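Home Stories Poems Serials Contributors Contact

Search this site Enter keywords Go

Print this page E-mail to a friend

The Widow's Coat

I had been on the jury for the better part of two weeks before I noticed the coat. It was a good one, bottle green with a velvet collar, and she wore it every day she sat in the dock at Fulville, even in the afternoons when the heating came on and the usher had to loosen his tie. My mother had a coat very like it, which she kept for funerals and for seeing the bank manager, and I suppose that was why I took to the woman, though I knew perfectly well I wasn't meant to take to anybody.

They said she had put Clutent in her husband's tea. Clutent, in case you have never kept a shed, is a powder for wasps, and it comes in a yellow tin with a lid you have to lever off with a spoon. The tin was passed along to us in a clear bag, and the man beside me held it as if it might go off. There was a policy on the husband's life, taken out in May, and there was 3,000 pounds drawn out of the building society a little at a time, and there was a gentleman at the Condilero Hotel who may or may not have been a cousin.
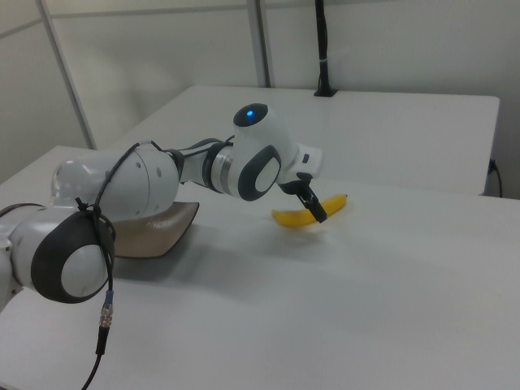 The prosecution made a great deal of the gentleman. He had taken room 102, at the back, over the kitchens, and she had been seen going up to it with a cake tin under her arm. I remember the barrister leaning on the words "cake tin" until they sounded quite indecent, and a girl in the public gallery got the giggles and had to be taken out. But I thought, well, if you were carrying on with a man in a hotel, would you honestly bake first? I would have put it to the barrister myself, if they had let us.

My own husband was no help. I wasn't supposed to talk to him about it and I didn't, but he could tell from the way I peeled the potatoes which way the day had gone. One evening I made the tea and set his cup down in front of him, and he looked at it, and then at me, and then drank it very slowly with his eyes on my face the whole time. We laughed until he had to go and find a handkerchief. Then I went upstairs and sat on the bed for a while, thinking about how many cups I had carried to him over the years, and how he had never once looked.

It was the doctor's evidence that turned most of them. He was a tired, courteous man from the Bevan Infirmary, and he said the stuff had been given in small amounts over several weeks, in something sweet. Somebody at the back of the court breathed in. The woman in the green coat didn't move at all. She was looking at the doctor's shoes — they were very muddy, he must have come across the fields — and I knew as surely as I know my own name that she was wishing he had wiped them.

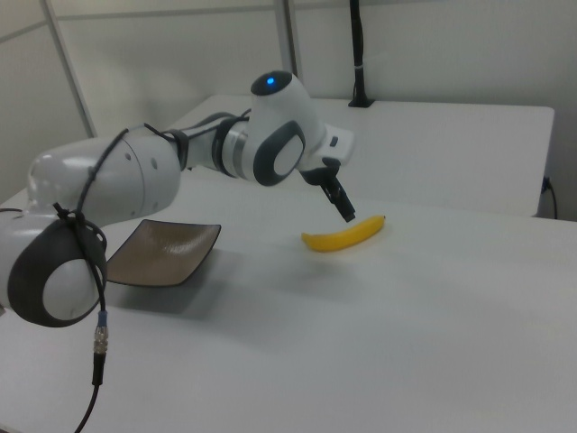

A voice from the far end of the table, on our first afternoon shut up in the jury room, said that sugar was the whole case, because the dead man was diabetic and hadn't taken it in his tea for years, so who had been sweetening it, and how had he not noticed? We all went quiet at that. Then everybody talked together, and the foreman, a patient soul, had to bang on the radiator with his glasses case.

Somebody said he'd have tasted it at the first sip. Somebody else said a man will drink what he's given if the football's on. By four o'clock there were only three of us left who weren't sure, and the window wouldn't open, and the biscuits had gone.

I asked if we could see the building society book again. I don't know why, except that I kept household accounts for years and I like to see a thing written down. It was brought in, and I went through it with my finger, and there were her withdrawals, small and regular, and every one of them was made on a market day. I had been to that market at Bevan hundreds of times. The bus gets in just after the society opens, and it doesn't go back until the middle of the afternoon.

And the cups, the doctor had told us, were the ones he had at midday.

I put the book down and asked the foreman, as calmly as I could, whether anyone had ever said who gave the husband his dinner on the days she was out.

He took off his glasses and turned back through his notes, page after page, licking his thumb. Then he got up and knocked on the door for the usher.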